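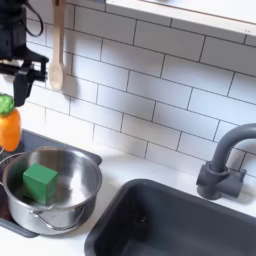

Carrot apparently held by the gripper, green cube in the pot, spoon on the wall.

Weveck-users list
January 26, 2018

> We're at 60 demos of the pot task and the policy still
> dithers over the rim. Do we need more, or better ones?
> Also, does it matter who drives?

Better ones, and yes. We recorded 598 on the Prirkura kitchen before admitting that a good share were me learning to steer. The arm has since reproduced my hesitation beautifully, including the bit where I drift left and think about lunch.

Toss anything where the operator backed up more than once. Keep one driver per task until it trains, then mix.
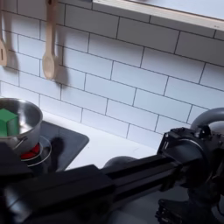 Same kitchen, burner lit under the pot.

If your burner lights up like ours, log its state too. We left it out until March and I'd like those months back.

Hernetti config is in the usual folder.

11 replies | 3 shares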